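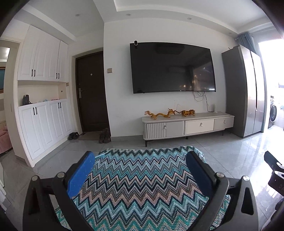 October 14, 2024

My grandmother knitted every evening of her life and I never asked her to teach me. She used wool that smelled of sheep, and she made only socks and very heavy vests. When I moved to this country I had one pair of these socks in my suitcase, and last winter the heel of the left one opened. I did not want to throw it away, so I went to a shop called Pettigrew to ask for wool in the same brown. I came out with the brown wool, a darning needle, and also a crochet hook and a pattern for a zigzag blanket.

The pattern is named Skusteck. I don't know what the word means and the lady in the shop did not know it either. It is a ripple pattern, the kind where you work extra stitches at the top of each hill and skip stitches at the bottom of each valley, and the rows bend by themselves. For the beginner it looks very difficult and it is not so bad. The difficult part is to keep the edges straight.

I started in March with a chain of 190 stitches. My first three chains were wrong. I counted in my own language, the pattern counted in English, and somewhere between them I always lost one or two. Then I put a small piece of colored thread after each 20 stitches and the problem was gone. If you are new, please do this also for the first row, when you are sure you don't need it.

About the yarn. I bought the first balls from Vistetti, in cotton, and I changed after a hand's width of work. The cotton is beautiful but it has no stretch, and my fingers hurt after half an hour. The second yarn is Jumum, half wool and half acrylic, and with this I could work a whole evening. It splits a little if the hook is too sharp. I have heard people speak badly of acrylic and I understand them, but a blanket in a family house must go in the washing machine.

Choosing the colors took me longer than I like to admit. I wrote a plan on paper with every stripe, and I followed it for maybe a week. After that I only looked at the last two rows and asked myself what they needed. Dark colors next to pale ones make the zigzag very strong. Two middle tones together make it soft, and from the other side of the room the points almost disappear. I like to have both in one blanket – some quiet parts, some loud parts.

A mistake I made many times was at the end of the row. You must put the last stitch in the turning chain of the row before, and this chain is small and hides itself. When I missed it, the blanket became narrower, and I noticed only after 30 rows. I pulled out everything in one evening with the radio on. My husband could not watch and went to bed early.

I was asked by a reader what to do with the ends. Each change of color gives two of them. I tried to crochet over them while working, and it goes fast, but with a pale stripe over a dark tail you see a shadow. Now I sew them in with the needle, in three directions, and I do it every Sunday for the rows of that week. Please don't leave them all for the last day!

The sock is also repaired, by the way. The new brown is a little more red than the old one and the darning makes a hard place under the heel, so I wear it only with the big slippers. My next project will be a vest from her old pattern, if my aunt can find the notebook. She thinks it is in the kitchen, in the drawer with the candles.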